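# The Caps of Flellbridge

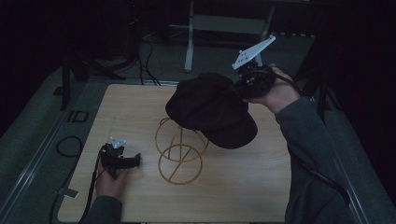 *A dark flat cap and a wire hat stand.*

My grandfather had two caps, one for work and one for funerals. When I moved to Flellbridge thirteen years ago, I was surprised to find men who still lived by the same rule, in a town so far from mine.

The flat cap came here with the wool mill. In the good years the mill gave work to 1,000 people, and in old photographs of the gate you see only caps, like a field of mushrooms. The mill is closed since long. The caps have stayed, and so has one workshop which makes them, in a narrow street behind the bus station.

The workshop is called Dalen and it belongs to Hilkka Ruotsalainen. She learned the trade from her aunt and she does not like to speak about fashion.

"A cap must sit, that is all," she told me. "If you think about your cap during the day, I have cut it wrong."

She cuts the crown from eight pieces, or from one piece if the customer wants it flat and plain. The brim is stiffened inside and then covered. I asked how long it takes and she answered that it depends on the cloth, the weather and the radio programme.

Beside her works Mebrat Negash, who does the linings. He showed me a cap brought in for repair, 55 years old, with three names written inside in ink. The first two were crossed out, father and then son. The lining was torn along the whole seam but the wool was still good, only a little pale on the top where the sun had reached it.

Young people also come now. Selamawit Jemal, a student from Flarkstead, bought her first cap last August and has worn it through the winter. "My friends laughed for one week," she said. "Then two of them asked for the address."

About the care of a cap there is much disagreement. Hilkka says brush it, never wash it, and let it dry far from the stove. Eduard Štefanec, who drove the Flunon bus for 20 years and wore a cap on every trip, told me that he washes his in the sink with ordinary soap. I repeated this in the workshop. Mebrat laughed, and Hilkka asked me which sink.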